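In praise of the boring wet board

I had an argument with Loïc Lecomte in January that I still haven't finished, so I'm going to finish it here, where he can't interrupt me.

Loïc's view is that when you're gathering examples for a robot arm to learn from, you should keep things tidy. Same light, same matt table, same object in the same spot. The arm learns faster, the graphs look lovely, and everyone goes home for tea. He ran the early Plorkar sets that way, 1,965 examples of them, and I'll admit the arm got very good at Plorkar's table.

Then we moved it to Trirnbridge, where the bench is by a big window, and it was like watching someone try to butter toast in a mirror. It went for reflections. It went for a shadow, twice! I laughed, and then I remembered I had to write the report.

So my own set, which we called Trosum for reasons lost to a long lunch, went the other way. Shiny black board, plenty of water on it, a steel mug standing there being steel. Everything a camera hates, all at once. 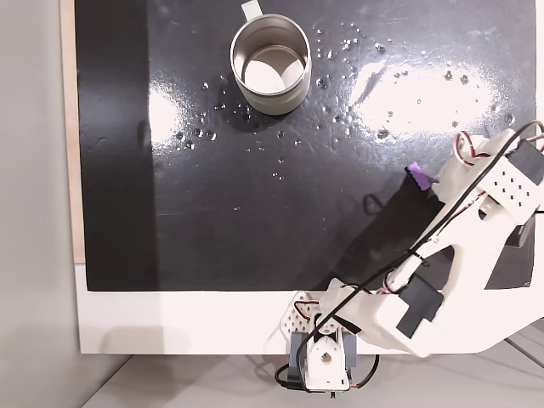 Trosum set: the arm holding a purple block over the board, with the mug among the droplets.

Look at the glare on the right and you'll see what I was after. The droplets in it are little more than sparkles, while the ones out in the dark are fat and clear, and it's the same water. Then there's the arm's own shadow lying across the board, cable and all. A person sorts that out without a thought (we've all wiped down a kitchen worktop by a window). A learning system has to be shown it, over and over, by somebody patient.

That somebody was mostly Adi Harahap and me. We kept 1,345 examples in the end and threw away 42, and the throwing away is where I've changed my mind since. I used to bin anything clumsy. A hesitation, a wobble on the way to the mug, a second go at a move — out it went. Adi kept asking why, and I kept saying "because it looks bad", and after a while I could hear how silly that sounded. A wobble followed by a recovery is a lesson in recovering. If every example is a perfect swoop, where is the arm supposed to learn what to do when it's a bit off?

Loïc would say, and has said, loudly, that mess for its own sake teaches nothing. Fair enough. If you change the light, the water, the object and the person at the controls all in one afternoon, you'll never know which of them sank you. I did exactly that in my first week and it was a muddle. Now we change one thing, stay with it for a good long run, and write down what it was. Dull work, and my notebook has gone wavy from the damp.

But I won't give him the matt table. Kitchens have shiny worktops, sinks drip, and the sun comes round whether you've planned for it or not. I'd take 1,053 examples gathered on a surface like mine over twice that many from his, and he knows where my desk is if he'd like to bring his graphs over.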